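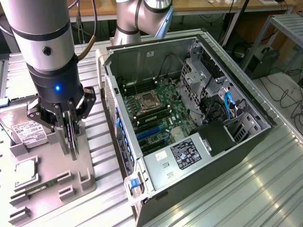 Flaludard wrote back that the memory should go in before the processor, and that we have had the order wrong in the sheet since May. Their argument is that the socket retention bracket is the tallest thing near the slots when it stands open, and that a person seating modules afterward is working past a closed bracket and, later, a cooler. Noted. I don't agree about the processor, but the point about the cooler stands and I have moved the cooler to the end of the sheet.

August 2025, bench notes, desktop rebuild, tower case

Case on its side, side panel off. Power supply and board stay in. Processor, memory and hard disk come out and go back in from the gray fixture. Scope for this round is those three part types and nothing else. Cables are not to be rerouted except where the drive cage requires it.

Order tried:
1. Memory
2. Processor
3. Hard disk
4. SATA data and power
5. Cooler (not this round)

Memory. The latches need to be fully back before the module goes near the slot. A latch left halfway gives a seat that feels right on one end and sits high on the other. Check the notch against the key in the slot first, then lower straight, then press each end until the latch comes up by itself. If a latch has to be pushed closed by finger, the module isn't down. Pull it and start over. Contacts wiped with a dry lint-free cloth only. The contact cleaner from Otance leaves a film if it is not given long enough to dry, and I would sooner not use it on the edge connectors at all.

Processor. Bracket up, check the socket under the lamp, set the part down by its edges with the corner mark to the corner mark. No pressure. It should drop the last bit under its own weight. Then bracket down, lever under the hook. The lever takes more force than people expect, and two of us stopped short on the first attempt thinking something was wrong. I have added a line to the sheet saying that resistance at the lever is normal and resistance before the lever is not.

Old paste: cleaned off the heat spreader with isopropyl before the part went into its pocket. Please do this before and not after. Paste in the pocket transfers to the next processor and then to the fingers of whoever picks it up.

Hard disk. 3.5-inch, label up in the fixture so the serial can be read without lifting it. Copy the serial to the log at this point and not later, as the label is awkward to read once the drive is in the cage. Side screws: all four in loose, then tighten on the diagonal. The data cable is short for the lower bay. It reaches, but with a pull sideways on the connector. Use the upper bay until we have longer ones.

Fixture. The printed version from Bạch is holding up. Remaining complaints:
— The memory pocket is a close fit. A module lying flat has to be tipped up from one end to get a grip on it. A finger relief on one long side would fix it.
— The processor pocket is fine. Leave it alone.
— The upright slot holders are better than the flat pocket for memory. If there is a next print, I would put all the modules upright.
— Underside slides on the table. Rubber feet or a strip of mat.

Torque and times. I did not record torque. The driver is the Estico one with the worn collar, and the setting on it can't be trusted. Last full pass on this sheet took 16 minutes from panel off to panel on, and most of the excess was in the cable step. Log count for the bench now stands at 2,818 part insertions, of which 132 were reseats. Of the reseats, 80 were memory. I take that as support for Flaludard's view that memory deserves the clearest access, whatever one thinks about the processor.

Static. Wrist strap clipped to bare metal on the chassis, not to a painted panel. The clip had migrated to a painted edge again. Test the strap before each session and initial the card.

Open items:
— Ask Flaludard whether their order assumes the board is in the case or on the bench. Their sheet doesn't say, and it changes the answer.
— Longer SATA data cables, straight connector at the board end.
— Revised fixture drawing to Bạch with the finger relief.
— Replace or recalibrate the driver before anyone writes a torque figure in the sheet.
— Run both orders back to back on the same case, same modules, and log reseats separately for each slot.

Sheet revision saved in the shared folder. Old one is kept alongside it, marked superseded. Don't print from the old one.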